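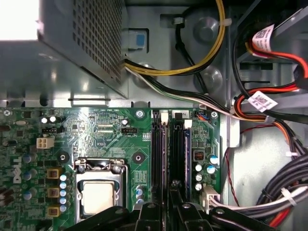 I've been meaning to write this up since January, so pour yourself something warm, it's going to take a few posts. The question people keep asking me at family dinners is whether machines can do the dull jobs in a repair shop yet. My answer keeps getting longer. (1/7)

Background for the new folks: I do refurb work at Jullus, where old office desktops come in by the pallet and we strip, test and rebuild them. We went through 600 last year, and I still like opening every single one, bless their dusty little hearts.

Most of the job is cables! Power wires looping one way, SATA cables another, a zip tie exactly where you want your fingers to go. My hands sort that out while I'm thinking about lunch. For a robot arm every loop is a fresh puzzle, and it bends when you touch it.

Then there's the processor. The socket lever wants a firm push and a little sideways nudge, and the chip has to come straight up. I've bent pins on other boards with 13 years of practice behind me, so I have a lot of sympathy for a gripper learning the same thing.

What surprised me is how well the plain stuff goes. Screws, mostly. Prakex has a demo of an arm backing out case screws and it's lovely to watch, slow as a Sunday drive. Memory sticks too, once both latches are open, though I'd want to see it try a sticky one.

My rough math: a Dell tower takes me 5 minutes to strip down to the bare chassis. If a machine needs 60 and I can go do something else meanwhile, I'd take that deal tomorrow, as long as it doesn't yank a connector off the board on minute 59.

So, not yet for the whole job, and yes for bits of it, and ask me again next January. If any of you have tried this on laptops, please tell me how you handled the ribbon cables, I'm dying to know. (7/7)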